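Bett machen und Kleidung falten: meine Tipps für das Schlafzimmer

Von Jihad Kassab

Ich wohne seit 3 Jahren in einer kleinen Wohnung und das Schlafzimmer ist dort auch mein Platz zum Falten. Einen großen Tisch habe ich nicht, also mache ich alles auf dem Bett. Viele Leute fragen mich, wie das gehen soll ohne Chaos. Ich schreibe es hier auf, so wie ich es jeden Mittwoch mache.

Zuerst das Bett leer machen

Decke und Kissen kommen weg, am besten auf einen Stuhl. Auf den Boden lege ich sie nicht gern, weil man dann sofort wieder Staub daran hat. Das Fenster mache ich für eine Viertelstunde auf, auch im Dezember. In dieser Zeit trinke ich meinen Tee.

Das Spannbettlaken glatt ziehen

Man zieht immer über Kreuz: zuerst die Ecke oben links, dann unten rechts, danach die zwei anderen. Wenn man alle Ecken auf einer Seite zuerst macht, rutscht das Laken und die letzte Ecke ist sehr schwer. Danach streiche ich mit der flachen Hand von der Mitte nach außen. Kleine Falten bleiben trotzdem, besonders bei dünnem Stoff, und das ist für mich in Ordnung. Wer es ganz glatt haben will, kann ein wenig Wasser aus der Sprühflasche nehmen und dann warten. Ich habe das zweimal gemacht und dann nicht mehr.

Mein Laken ist von Damley und hat 66 Prozent Baumwolle. Es knittert weniger als das alte, aber im Sommer ist es ein bisschen warm.

Die Kleidung auf das Bett legen

Ich lege die Sachen neben das Kopfteil und falte dann auf der freien Fläche. Zu nah am Rand ist nicht gut. Ein weicher Stoff hängt schnell über die Matratze, und wenn man daran vorbeigeht, liegt er unten. Besser ist eine Handbreit Abstand. Ein helles Laken hilft auch beim Falten, denn ein blaues Stück wie dieses sieht man darauf sehr gut, auch am Abend mit wenig Licht.

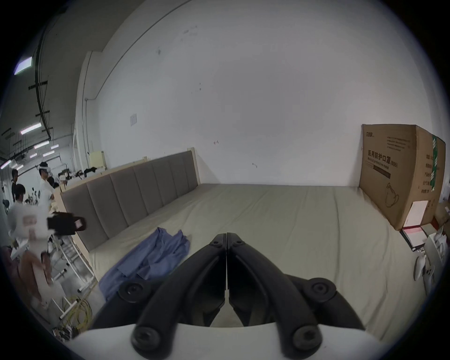
Ein Hemd oder Shirt falten

Das Stück zuerst an den Schultern nehmen und einmal kräftig ausschütteln. Dann mit der Vorderseite nach unten hinlegen, die Seiten zur Mitte klappen, die Ärmel gerade nach unten. Zum Schluss von unten nach oben falten, einmal oder zweimal – das hängt von der Schublade ab. Bei mir sind die Schubladen von Garrido und ziemlich flach, darum falte ich zweimal.

Wenn man nicht gleich Zeit hat, soll man das Stück wenigstens flach hinlegen. Als Knäuel bekommt es Falten, die man später bügeln muss.

Kopfteil mit Polster sauber halten

Ein graues Polster zeigt den Staub nicht sofort, aber er ist da. Ich gehe einmal im Monat mit der kleinen Bürste vom Staubsauger darüber, von oben nach unten, und bei senkrechten Feldern besonders in die Nähte. Holz nur mit einem leicht feuchten Tuch wischen und gleich trocken nachwischen.

Flecken an der weißen Wand

Kleine Streifen gehen oft mit einem weichen Radiergummi weg. Bitte zuerst an einer Stelle probieren, die man nicht sieht. Zettel klebe ich nur mit Malerband an, normales Klebeband nimmt manchmal Farbe mit.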